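Pladcombe Rural Schools Records
Read me first – notes on the data, how it was put together, and how to use it kindly
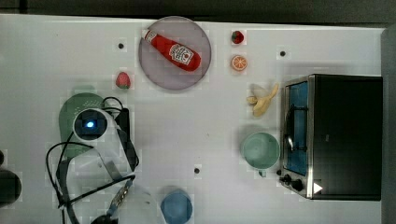

Themis Balaskas wrote back after the first draft went around, asking why the small schools had to be in it at all, given that a single family moving away can swing a whole year's numbers. My reply is that the small schools are the reason we started, and leaving them out would give you a tidy table of the places that were never in any trouble. Themis still thinks the yearly percentages should be hidden for any school with a very small roll, and on that point I came around, as you'll see further down.

What you have

The set covers 30 rural elementary schools in the Pladcombe area over 9 school years. Each row is one grade in one school in one year, and there are 1433 rows in all. If you were expecting more, remember that many of these schools teach two or three grades in the same room and report them as one, and I have kept them the way the schools reported them. Splitting them up would have meant guessing, and I would sooner leave you with fewer rows you can trust.

There are three files. The main table is called rolls. The second, called buses, has the length of the morning ride for each school's farthest stop. The third, called notes, is plain text and holds everything that wouldn't fit in a column, such as the year the Gevska school held classes in the church hall while its roof was being replaced. Please do read the notes file before you draw a chart! It is a bit rambling, but so were the people I talked to, and I enjoyed every one of those phone calls.

Columns in the main table

school: the name in use that year. Names change, so see "old_name" as well.
old_name: filled in only if the school was called something else before.
year: the calendar year in which the school year began.
grade: a single grade, or a pair with a hyphen for combined rooms.
enrolled: children on the roll on count day, in the fall.
present_rate: share of possible days attended, from zero to one.
teachers: full-time teachers for that row, with halves allowed.
shared_head: yes if the principal also ran another school.

A blank means we don't know. A zero means zero. I know everybody says this, but an earlier copy of the table mixed the two up, and for a little while it looked as though the whole of Plovgate had stopped going to school. If you still have that copy (its file name ends in "old"), please throw it out and take this one.

Where the numbers came from

Most of them came from the yearly returns that the schools send to the district office. Panagiotis Economou typed in the older paper returns by hand, then went back through the whole pile a second time and fixed what he'd missed, and the table is far better for it. Where the paper and the district's own spreadsheet disagreed, we used the paper and put a line in the notes file.

The Guerra school is the odd one out. It closed and opened again under a new name partway through the period, and the returns for the year in between were never found. I have left that year blank. The two names are linked through "old_name", so you can follow the same building across the gap, though most of the children were new by then.

Small numbers

In any row with fewer than 9 children, the attendance rate has been taken out and only the enrollment is given. In a village school it doesn't take much for a neighbor to work out whose child was home sick all winter. Please don't try to work the missing rates back out from other sources, and if you join this table to another one, keep the same rule in what you publish.

What it's good for

It suits questions about how rolls rise and fall over several years, how sharing a principal lines up with staffing, and how long rides go along with attendance. It is a poor fit for ranking schools. There are no test scores in it, and I have turned down a couple of requests to add them.

Known problems

Bus times were collected once, in March, and copied across all years.
Teacher counts leave out aides, even where an aide is there all day.
Two schools counted preschool children in their first returns – see notes.

Fixes and questions

If you find a mistake, send the school name, the year, and what you think the number should be, along with where you saw it. A scan or a photo of the page is lovely to have. Corrections go into the next version, and the old value stays in the notes file so that anyone who has already used it can see what changed. The current version is 3.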